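March, ten past seven in the morning

Up early again with tea and the last of the ginger biscuits (supper was a bit thin, so I'm allowed). I can't stop thinking about wallpaper! I've been dithering over the spare room at Morkumholm for weeks, and I do like the dark grey damask on a pale background, all those big medallions in bands with plain bits between. It's grand without being fussy, and next to the beige marble pattern it looks rather smart.
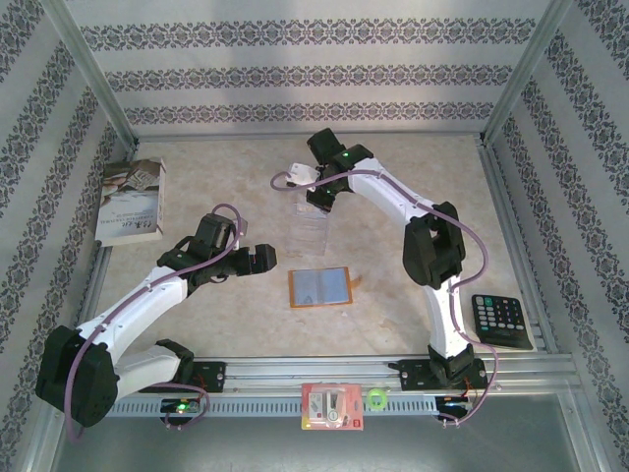 How much am I willing to spend on paper for one small room? Up to 550 pounds and not a penny more, paste included. The Ostapchuk catalogue wanted 800 for something very like it, and I shut the thing and went to peg the washing out.

What I keep going back and forth on is how many bands a wall can take. Three on the back one is plenty, I think, and running the same pattern round the sides pulls it together — though I'd have to get mine level, and my hallway border still slopes towards the meter cupboard. Then there's texture. I've got a real soft spot for creamy white with a touch of pink in it, all flaky and ruffled.

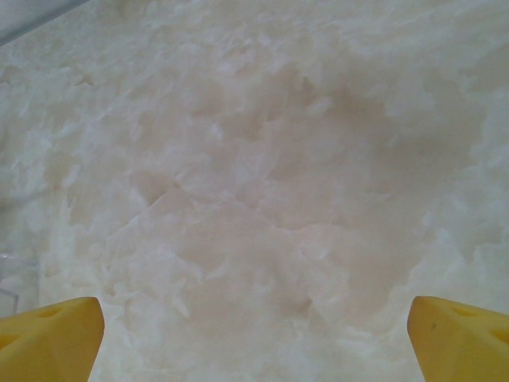
My sister rang at half past and told me that anything pale and bumpy will be a dust trap by summer, and that I'd be far better off with a nice smooth emulsion. She may have a point. She has pale everything, mind you, and hoovers twice a day.

So I've ordered samples from Cemov, the damask and a plain one to go beside it. Must ring the Wokcombe shop about a pasting table too.

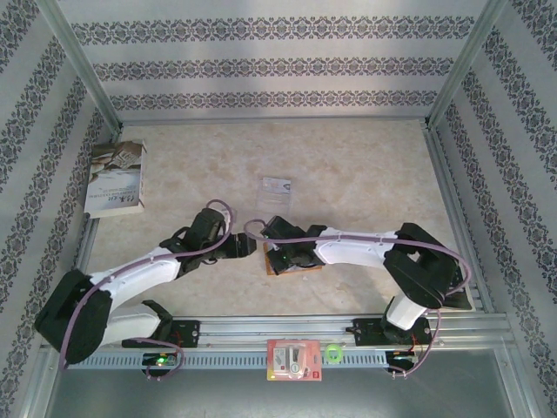

Dark bands, pale walls, cream marbling.

Need to measure the chimney breast again before lunch. I wrote down 143 and I can't remember which side it was.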